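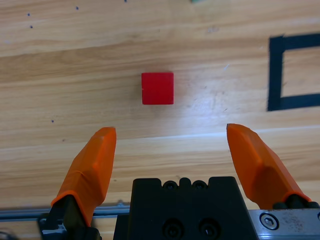 Page last updated: September, 4:40 p.m.

Omow Publishes Open Practice Guide for Tabletop Robot Trials

Free guide gives small labs a shared way to set up, run and report pick-and-place work

ULTIVSTEAD – Omow today released the first full edition of the Mustovow Guide, a free set of good-practice rules for people who test robot arms at a bench or table. We are thrilled to get it out the door, and even more thrilled that so many labs helped shape it!

The guide was written with 11 labs and workshops and was tried out over almost 4,000 pick-and-place runs at Omow's Ultivstead site and at the Chaiyaporn test hall. Its subject is the plain kind of task most labs start with: a small red cube, a table, a taped outline off to one side, and a gripper with its fingers open.

Simple as that sounds, labs have been doing it in very different ways. One calls a run good when any corner of the cube touches the tape. Another wants the whole cube inside. Put those two success rates side by side and they tell you very little.

The Mustovow Guide has 4 parts:

Table setup. Mark target areas with tape that stands out from the surface, measure them from the inside edge, and write down the lighting, including any glare. Wood grain, scuffs and old holes are fine, as long as the same table is used for the whole set.

Start positions. Pick them before the first run and keep to the list. Other objects on the table go in the notes, even if the arm never goes near them.

Safe working. Hands stay out of the marked work area while the arm has power. The stop button must be within reach of the person running the trial. Finger covers and mount bolts are checked before each set.

Reporting. A set is at least 40 runs, and every run counts, including the ones that were stopped early. The success rule is stated in one sentence at the top of the report.

The guide is voluntary. It does not replace national safety law or a maker's own instructions, and labs should read it together with both.

The full text, a printable bench checklist and a blank report form are free to download from the Mustovow page on the Omow website. Labs that want to send in comments for the next edition can use the form on the same page. We read all of them, and we'd love to hear from school and hobby workshops too!

Media contact: Omow Press Office, Ultivstead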